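Dedberg公布家庭餐具收纳示教数据采集进展

Dedberg日前公布Mondo数据采集项目的阶段性情况。该项目面向家庭环境中的双手操作任务，采用手持式夹爪记录人员的动作轨迹与腕部视角图像，供模仿学习模型训练使用。截至4月，项目累计完成有效示教3,639条，覆盖71户住宅，涉及餐具收纳、衣物折叠、台面整理和容器开合四类任务。

餐具收纳是现阶段采集量最大的任务类别。任务对象包括筷子、勺、铲及筷笼，均为市售普通家用品，不做涂装、贴标或加重处理。操作人员左右手各持一只夹爪，按任务单完成抓取、换手、对准和放入等动作。任务单只规定起始条件与结束条件，中间动作顺序由操作人员自行决定，以保留不同人员之间的策略差异。

细长物体的夹取对指尖开合量的记录精度要求较高。筷子直径小，夹持位置偏移后，末端朝向随之改变，后续放入动作的成功率受到影响。项目组要求夹取点分布于筷身前、中、后三段，并在任务单中分别编号。

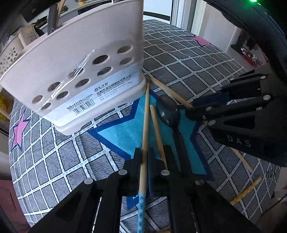

每条示教数据由图像流、夹爪位姿、开合量和时间戳四部分组成。左右两路数据在采集端完成时间对齐，上传后由Chu质检流程进行自动检查。检查项包括丢帧、位姿跳变、开合量超限以及两路时间差。未通过自动检查的数据直接退回，通过的数据进入人工复核，由复核人员标注抓取、移动、放置和释放的起止时刻。同一条数据由两名复核人员分别标注，起止时刻差异超过阈值的，交由第三人裁定。

失败动作不作删除处理。筷子滑落、勺柄卡在筷笼边沿、双手夹爪互相遮挡等情况均单独标记，归入纠错子集。该子集现有800条，用于训练模型在偏离预期状态后恢复操作。夹爪意外断电或位姿丢失的记录不属于此类，按无效数据处理。

Mondo项目数据负责人Vinh Phùng表示：“筷笼类容器的难点在开口和隔板。开口窄，里面已经有其他餐具时，可用的放入方向会减少。我们在任务单里把容器初始状态分成空置、部分占用和接近装满三档，每一档都单独统计条数，避免数据集中在最容易完成的状态上。” 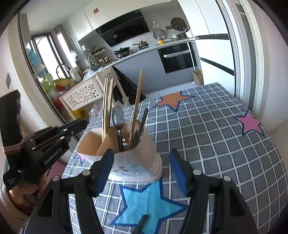

采集环境的选择遵循不改造原则。项目组不在住宅内加装灯具和背景板，也不清空操作区域以外的物品，灶台、橱柜、冰箱等厨房设施保持日常状态。桌面覆盖物同样按原样保留，例如带白色格线和星形图案的桌布，其重复纹理与高对比度轮廓会对视觉位姿估计和物体分割产生干扰，此类样本在数据集中设有独立标签。半透明容器亦设有标签，筷笼内的勺、筷子与木铲相互交叠时，模型需要区分容器壁后与容器外的部分。

在人员管理方面，操作人员上岗前须完成22个培训任务，内容涵盖设备校准、握持姿势、动作速度控制和异常上报。动作速度过快会造成图像模糊，过慢则与后续机械臂执行节奏不匹配，培训阶段对两种情况分别给出参考范围。每次更换场地后，操作人员须重新执行校准，校准记录与示教数据一并上传。

数据的使用方面，Dedberg已将首批餐具收纳数据交付Zumutov实验室，用于双臂策略模型的训练与对比测试。测试分为已见物体和未见物体两组，未见物体组的筷笼、勺和铲均不出现在训练集中。测试方案同时设置单臂对照组，用以评估双手协同数据对插入类动作的影响。测试结果将在完成复测后另行发布。

住户信息保护按照项目既定流程执行。采集前由住户签署知情同意文件，并指定可进入的房间与可使用的物品。图像中出现的人脸、证件和信件内容在入库前做遮蔽处理，住户可在入库前提出撤回申请，撤回后相应数据及其标注一并删除。

下一阶段，Mondo项目将增加带盖容器、软质包装和叠放碗碟三类对象，并扩充低照度条件下的样本。任务单格式、字段说明及质检规则的更新版本将随下一批数据提供给合作单位。

关于Dedberg

Dedberg从事机器人操作数据的采集、标注与质量检验，业务包括手持式示教采集、任务设计和数据集交付。Mondo为其面向家庭场景的数据采集项目，Chu为其自主开发的数据质检流程。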